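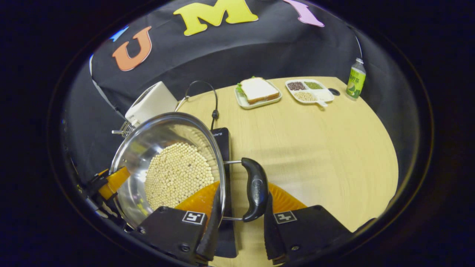 No. 294 - p. 14

BEANS, AND OTHER THINGS THAT TAKE ALL NIGHT

I have ruined more pots of soybeans than I care to list, and most of them were ruined before the heat went on. People blame the stove. The stove is usually innocent.

Sort them first. A few darker beans in a pale batch are nothing to panic over, but have a look at them. Shriveled, cracked or spotted with something fuzzy, out they go. Merely a shade browner than the neighbors, they can stay. Do this on a light surface in daylight. I once did it on a dark counter under a dim bulb and found the stone later, with a molar.

Rinse until the water quits looking like dishwater. Then soak overnight in three times as much water as beans, in a bowl you think is too big. Soybeans swell like houseguests' luggage. In hot weather, soak them in the fridge or you will wake up to foam and a smell that gets into the curtains.

Fresh water for cooking. Fill the pot halfway at most. Soybeans foam up the minute your back is turned, and what lands on a glass cooktop bakes into a tan ring with real staying power. If you are reading this too late, lay a wet cloth over the ring on the cold glass, go have a sandwich, and come back with a plastic scraper. Skip the steel wool. I have a Grundon cooktop with a permanent gray swirl in it that guests take for a design feature.

On induction, check that the pot works before you fill it. A fridge magnet should grab the bottom and hang on. Some stainless passes and some doesn't, and the shape and shine tell you nothing. My handsomest pot fails, naturally, and has been demoted to holding onions.

Plastic handles: give the screws a turn every April, or whenever the pot starts to nod at you. A handle that wiggles when the pot is empty will do worse when it's full of boiling beans. Don't overdo it, plastic cracks. And keep those handles out of the oven, whatever your cousin says he got away with.

A divided tray is the best thing I know for keeping small amounts of different beans apart while you make up your mind. Red ones in one section, mung beans in another, grains in a third. Leave one section empty for the rejects. Mung beans need hardly any soaking and the red ones need plenty, so if you tip the whole tray into one pot you will get mush and gravel in the same spoonful. Red kidney beans also want a proper hard boil, ten minutes of it, before you turn them down. That one is not a matter of taste.

Cords. If you have a cooktop and another appliance on the same table, run the cords off the back and keep them well away from the hot part. Sointu Laitinen of Olteanu writes that she holds hers with a binder clip on the table edge. I tried it and have lost only one binder clip so far.

Kazimír Rusnák asks whether the skins have to come off for soy milk. No. Rub off whatever floats up in the rinse and strain the rest through a cloth. I peeled a whole batch by hand one winter and the milk tasted exactly the same, only I was older.

Leftover cooked beans keep three days in the fridge. Freeze them flat in a bag and you can snap off a piece as needed.

Next issue: lids that fit nothing, see also p. 126 of the yearbook.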